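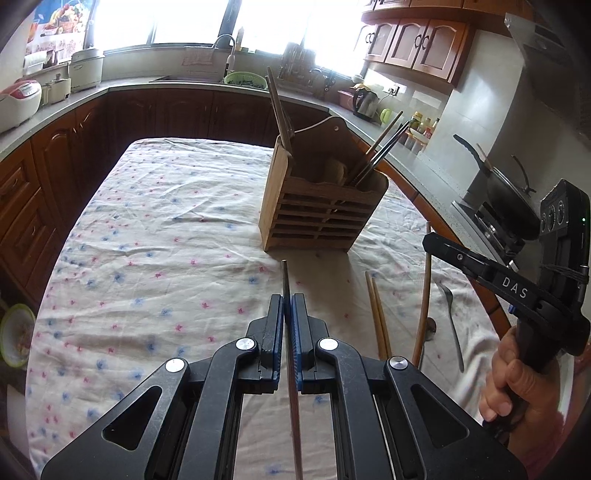
Notes for Friday slot, Zirnberg room. Ignore the printed ones, old version.

Hello, who I am, keep it short. Benedetta Fabbri, counsellor, mostly sleep and worry. Thank Rezaul for swapping.

Start with the 3am question. Hands up who was awake. Wait for it. Don't fill the gap.

Worry time. Same chair, same 19 minutes every evening, pen and paper. Why 19? A client picked it, I kept it. Say it's fine to pick your own.

Bit on what goes on the page. Two columns. Left, things I can do something about this week. Right, the rest. Right one is usualy longer. Let them laugh if they laugh.

Then the bed rule. Worry turns up at night, write one word, back to it tomorow. NOT a full page. People always do a full page.

Story of the man with the boiler (he's said yes, no name). Three weeks before he noticed any change. Go slow on this bit, I rushed it at Nirholm.

When it isn't enough: panic, not eating, dark thoughts. GP, or us, or ring someone tonight. Say it twice. Slide 2 has the numbers on, leave it up.

Rezaul Biswas on after me with the breathing, so don't do breathing!! Hand over by twenty past.

If there's time: the question about tablets. Not my area, talk to whoever prescribes them, don't just stop.

Sheets on the table by the door, 79 printed. Water. Clicker back to Sivakumar desk.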